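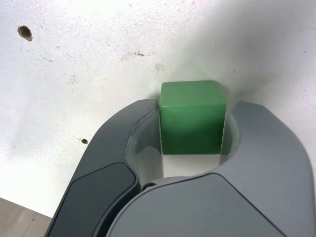

I have been making soap at home for almost 10 months now and I still get a silly thrill every time I turn a batch out of its mould. It started with a bar from the Sunday market in Clerkdale, a plain white thing that smelt of rosemary, and by the time it had worn down to a sliver I'd decided I had to know how it was done. My great love at the moment is colour. What I'm after is a soft matte green, the green of that cube, with edges that are slightly rounded and a top that looks a shade brighter where the light lands on it. My first tries with spinach powder came out lovely and then faded to the colour of old tea within a month (I kept them on the bathroom shelf anyway, I was very fond of them).

French green clay has been much kinder to me. I stir it into a little water first until there are no lumps left, then add it once the oils and lye have come together. One level teaspoon per pound of oils gives a pale sage. Two gives something closer to pea soup, and I mean that as a compliment!

My base recipe is mostly olive oil, with coconut for lather and a bit of shea butter. I've written it up separately, and please do run your own amounts through a lye calculator before you start. Goggles and gloves every time, window open, cat shut out of the kitchen.

The oils all come from Pimura, which is a tiny shop with a very steep staircase and the best smell of any building I've ever been in. I went in for 100 g of shea butter last week and came out an hour later with clay, dried calendula and a new spatula.

Reds are my next adventure. Madder root gives anything from shell pink to a proper brick, depending on how long you leave it steeping in the oil, and I've had a jar sitting on the windowsill since November. I gave it a shake this morning and the oil is a gorgeous rusty colour already. A real red, bright as a toy block, may be beyond what a root can do, but I'd be over the moon with brick.
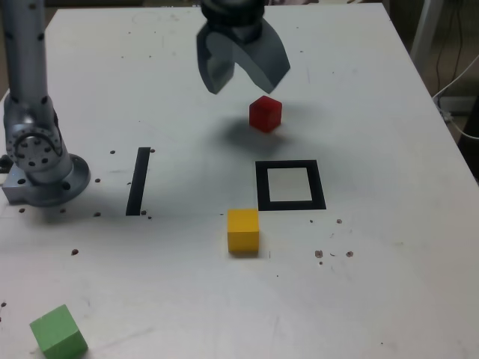 ## Cutting and curing

I used to cut my loaf into slices like everybody else, and then I tried cubes and haven't gone back. They sit nicely in the hand and they're just the right size for guests. I cut the day after pouring, when the soap feels like a firm cheese, and run a damp thumb along the sharp edges to soften them.

Then comes the waiting, which I am terrible at. Mine sit on a rack in the spare room for six weeks, turned whenever I remember. The last lot weighed 107 g a bar going in, and they'd got noticeably lighter and harder by the end.

Next up is a salt bar, if I can get the timing right, as they set so fast you have to cut them the same afternoon. I've got the fine sea salt ready and a free Saturday to play with.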